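About Us

Hi, I'm Renzo Cattaneo, and if you found this page you're probably holding a pair of pants that don't fit, or you've been handed a sewing machine by an aunt and have no idea what to do with it. Either way, come in! Dritden is a sewing school and mending shop on the ground floor of an old bakery in Esovville. We teach people to sew by hand and by machine, and we fix clothes for people who would much prefer that somebody else did it.

I learned from my grandmother, who took in hems and never once used a tape measure if she could help it. She'd hold the cloth up, squint, and cut. I can't do that (I've tried, and I owe a cousin a skirt). After high school I worked in the alterations room at Bellini, a menswear shop over in Venside, where I spent most of my time turning up trouser cuffs and letting out waistbands in the weeks after the holidays. It was good training. You learn a lot about how a jacket goes together when you take apart so many of them.

Then the shop changed hands and the alterations room became a shoe department. I rented the old bakery with 520 dollars of savings left over after the deposit, bought 3 secondhand machines, and put a sign in the window. The ovens were still in the back. For the whole first winter I kept thread in them.

Ragnvald Åberg came in that February with a torn sail bag. He had been sewing canvas and leather his whole working life and he watched me fight with that bag for a while, then asked very politely if he could have the needle. He now teaches our heavy fabrics class and the Saturday hand sewing class, and he's the reason we own a proper walking-foot machine. He also makes better coffee than I do, so please ask him and not me.

Our beginner course runs for 9 weeks. You start with threading a needle and tying off a knot that holds, then running stitch, backstitch, whipstitch and a blind hem. Only after that do we switch on a machine. Some people grumble about it -- I grumbled too, when it was my turn -- but a hand stitch gives you time to see what the thread is doing, and the machine makes a lot more sense afterward. By the end you'll have made a drawstring bag, a pillow cover with a zipper and one piece of clothing you picked yourself. Pick something simple. Every session somebody picks a lined coat.

Closing up a slit is the thing Ragnvald cares about most. A tear in a coat pocket, a cut in a tent wall, a seam that let go under the arm, it's all the same problem to him: two edges that need to come back together without puckering. Small bites, even spacing, don't pull too hard. He will make you pick it out and do it again, and he'll be very nice about it. 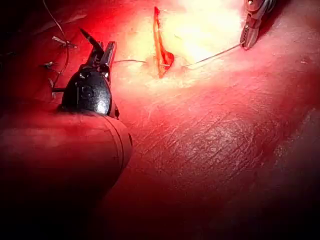 Closing an incision on a practice surface. Photo: Dritden picture files

The mending side of the shop is simpler to explain. You bring the thing in, we look at it together on the big table, and I tell you what it'll cost before you leave it with me. Hems, zippers, buttons, linings, patches, moth holes in wool, the lot. I do not do wedding dresses. I did one, it came out fine, and I didn't sleep for a week. If you need one altered I have the number of somebody wonderful in Venside and I'm happy to pass it on.

We also sell a bit of cloth. There are 300 bolts on the back wall, mostly cottons and linens with a shelf of wool suiting I bought when Bellini cleared out its stockroom. Remnants are in the baskets by the door and you can rummage as long as you like. Please don't refold the wool though, I have a system (it's a bad system, but it's mine).

Classes are small and we like it that way. Kids are welcome in the Saturday class with a grown-up sitting next to them. If you have your own machine, bring it, even if it's been in a closet forever and smells like oil. We'll clean it up together and show you how to change the needle, which should happen a lot more often than most people think.

The next beginner course starts Tue 13 October, in the evening, and there are still places as I write this. Bring scissors if you have a pair you like, and wear something you don't mind getting chalk on. Everything else is here already. To sign up, stop by the shop or call and leave a message -- if the machines are running I won't hear the phone, but I do call back, usually the same night.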